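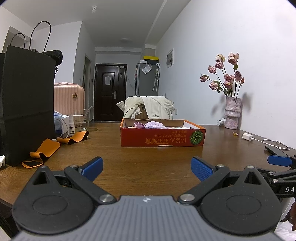
Apartment walk-through, unit 30, Dillow
Date: 2026-09-19
Checked by: Cúc Đỗ
Copy to: Gaetano Monti

I do these before I hand the keys over for a trip, and I write way too much in the comments, so bear with me!

1. Entry door opens all the way, nothing in front of it
OK. Handle turns fine. The notice is still taped up on the inside, please leave it there, I need the phone number on it.

2. Hallway clear to walk through in the dark
Mostly. The pink suitcase is up against the left wall and I can get past it with my arms full (I tried, with laundry). It leaves with me anyway.

3. Chairs and coats
Needs a fix. My cream coat lives on the chair back and the hem gets under people's feet. Lụa Lại has caught her heel in it twice. Hook by the door, I keep saying it.

4. Cords and chargers
Needs a fix. The phone charger and its white cable end up on the dining table every single time. Unplug it, coil it, put it in the drawer. And keep the phone back from the table edge, I paid 256 to get the last one repaired and I'm still sore about it.

5. Glass and ceramics away from the edge
OK for the pink vase, it's heavy and it stays put. The jar with the straw in it should go back to the kitchen once you're done drinking.

6. Things that burn easily
The dried roses are lovely but they're basically kindling, so no candles on that table, ever. Same goes for the pumpkin box with the soft stuff folded in it, and the black paper bag.

7. Spray bottles labeled and closed
Label's on. I gave the nozzle a twist to shut it.

8. Exercise bands
Not done. I meant to check both orange ones for little cracks by stretching them slowly, and then the doorbell rang. Please don't use them until I have!

9. Smoke alarm
Pressed the button, very loud, sorry to Oldřich downstairs. Battery gets changed in December.

Still open: 3, 4, 8. Gaetano, the spare key is with Oldřich.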